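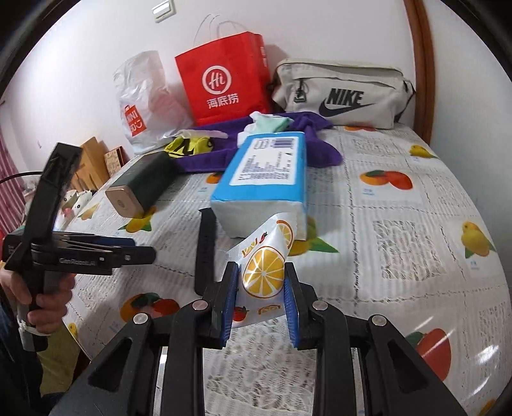 grollel_tea
1 Dec 2024
Does anybody else find that the lemon chilli flavour has become much too sour? I am eating these since May and my favourite shop in Bonilville now sells only the small packets. I liked the old taste more – it had some sweetness.

zasteo18
I disagree with you. For me the sourness is the best part, and the chilli is very mild. Did you try them with plain yoghurt?

grollel_tea
Yes, I tried. The yoghurt takes away the chilli and the sour stays.

maplecrumb
Sour is fine but 258 mg of salt for such a small snack is too much. I went back to the Işık ones, plain flavour.

zasteo18
Plain is boring, sorry :)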